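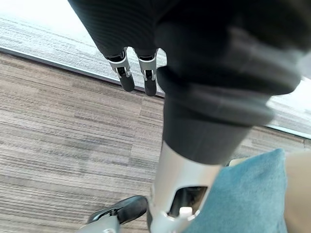
Robot arm, fingers down.

I took a math placement test in June, at eight in the morning on a Saturday, and I am still a little mad about it. I was thirty-four, I had been out of school since before my phone had a camera, and Skesetti Community College wanted to know what I remembered about factoring. The answer was nothing! I remembered that I used to be decent at it, and that it had parentheses.

So the computer sent me to pre-algebra, which costs $1,128 and counts toward exactly zero degrees. You pay for it, you show up for it twice a week, you do the homework at your kitchen table after the kids are in bed, and when you finish you get permission to start college. My financial aid covered part of it, but that aid has a limit, and every dollar that went to pre-algebra is a dollar I won't have for the classes in my actual program.

I want to be fair here. Some people really do need that class, and the woman who taught mine in Pisard Hall was terrific (she drew fractions as casseroles, and I will never see a casserole the same way). I'm not saying shut it down. What I can't get over is that one forty-minute test, taken cold, decides who sits in it.

The test is made by a company called Skandico, and the college sends you a cheerful email with a link and a room number. Mine was 1114. The email says, and I'm quoting, "no preparation necessary." I believed that! Why wouldn't I? I found out in the second week of class that there's a free review packet in the library, that you can retake the test once, and that a friend of a friend had spent two evenings with the packet and skipped the whole semester. She isn't better at math than I am. She had a cousin who worked in the advising office.

This is the part that bugs me most. The college put 2,277 of us through that test last year (it's in the annual report, way in the back, next to the parking numbers) and I'd love to know how many opened the packet first. I'd bet you lunch at the Amato Street deli that it was mostly kids whose parents went to college, or kids whose high school counselor walked them through it. The rest of us did what the email told us to do.

My high school transcript, by the way, has two years of algebra on it with B's. They had it on file. I asked if it could count for something and was told it was too old, and maybe it was, but then give me a month to dust things off before you charge me for a semester.

The fix seems pretty cheap to me. Put the packet in the email. Take out that "no preparation necessary" line, please, today. Let people retake it up until the first day of class, and let an adviser look at old grades and use some common sense. I'd also let anybody who lands close to the line start in the regular class with a tutoring hour attached, and see how they do.

I passed pre-algebra with an A, and most of it came back to me by the third week. I'm in college algebra now, Tuesday-and-Thursday tired like everyone else, and I've started telling every new person I meet in the parking lot to go ask the library for the packet.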